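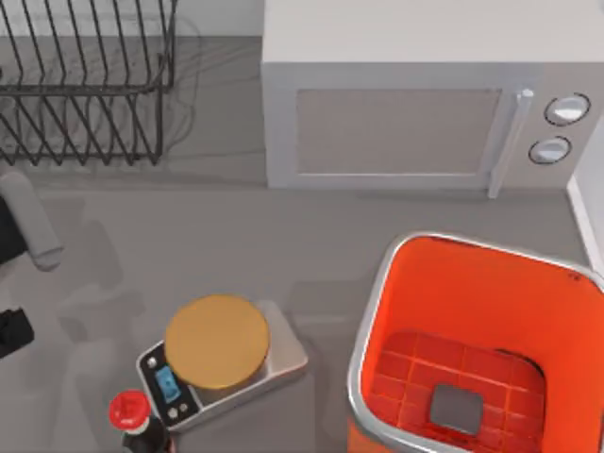
Tolano Grasp Planner

Tolano is a grasp and motion planning library for single-arm manipulation. It takes a scene model and a target object and returns a joint trajectory with gripper commands. The same build runs against the Grandia simulator and against hardware.

Clutter handling
Each object is loaded as a convex set or a mesh. Wire racks and other thin geometry should be loaded as meshes, as hulls close the gaps between the wires. Clearance is set per object.

Container picks
Small parts inside open bins are planned in 2 stages: an approach to a point over the rim, then a straight descent. Tolano rejects any grasp whose finger sweep meets a wall. A gray cube on a tiled red surface is the standard close-range test for the pose estimator.

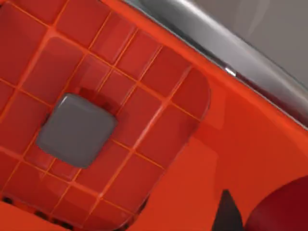 Requirements
Tolano 3, Grandia scene files, Python bindings (optional)
Scene limit: 157 collision objects
Default port: 301

Licensing
Sold per workstation by Dremalside. The Longo trajectory viewer is included. Integration questions go to Yiran Lei, planning software.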